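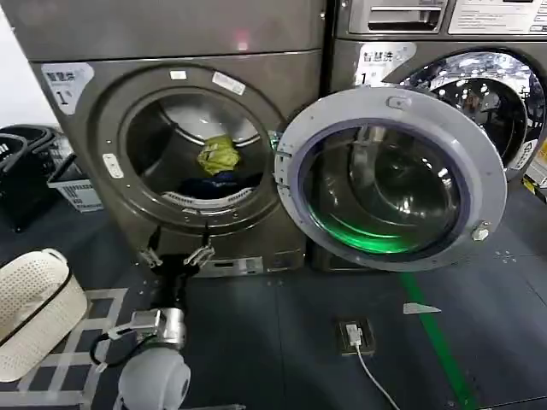 Number 1, with the yellow-green and the navy in together.

Friday, December 21, 2018
Posted by the dye bench

Kouris recipe, third go. The last one came out the colour of a wet pavement, so expectations were modest. Weighed 70 g of the Balline powder into 1000 ml of water, stirred until bored, then stirred again because the lumps were not bored. Bath went a decent olive by lunch. Swatch 1512 took it evenly on one side and sulked on the other – same as in July, when I blamed the kettle.

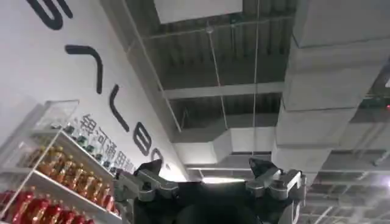 I now blame the scouring. The cotton from Lusis is sold as ready to dye, and it may well be, for someone with lower standards or better water. Dropped a bead of water on the undyed end and it sat there like a marble. Will scour the next length twice and pretend that was always the plan. 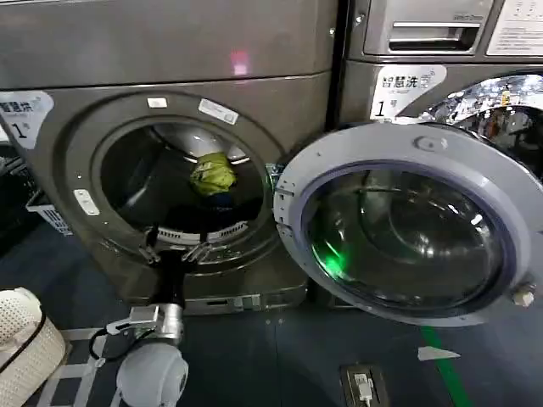
Fluff is the other suspect. Short fibres hold more colour than the cloth they fall off, then settle back on it as specks, and I have been recording these as "character". A dryer with a white slotted grille in the lip of the drum is handy, as coloured fluff ought to show up on it. Ours at the bench is black, so no evidence either way.
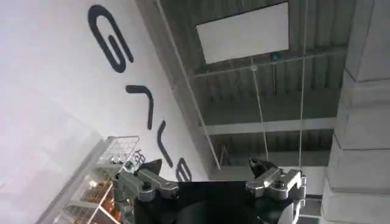

Still to do

Rub test on 1512, both sides, 3 strokes each. Relabel the Zuvham jar, which says salt and isn't. Buy a new spoon.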